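Gretent Robotics Club / Build Notebook
Filed under: Student Projects, Manipulation, Rack Task

06/05/2023

Setup for the rack task at the Colmont room. Goal for the term: hang small accessories on a wire display rack with two grippers, recorded by hand first, policy later. Table position unchanged from the last entry.

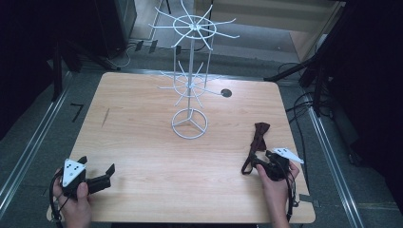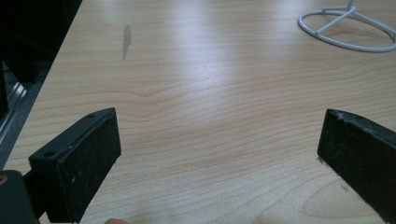

Rack task, head view with bow tie in the right gripper, then the view from a handheld gripper with its fingers open.

Notes:

Target is 300 usable episodes before the July demo at Jallow. Have 43. Anything with a dropped item gets kept but tagged separately.

Strap items are harder than expected. The loop swings after the lift, and the prongs are close together near the ring. Approach from outside the tier and lower onto the tip. Going in from above snags the neighboring prong.

Glare on the tabletop shows up in the gripper view. Exposure locked at the same value for both grippers. Do not change it mid-session. If the overhead lights change, start a new folder.

Finger pads: wipe before each block. Scuffing along the top edge of one finger is cosmetic, leave it alone.

Episode 1132 in the Gallagher log has a time offset between left and right streams. Excluded. Sync check added to the start script, fails if the offset is over 14 ms.

To do: upper tier trials, second bow tie color, write up the tag list.

Open question: do we rotate the rack between episodes or fix it? Fixed for now.

3 comments | 2 shares
Back to top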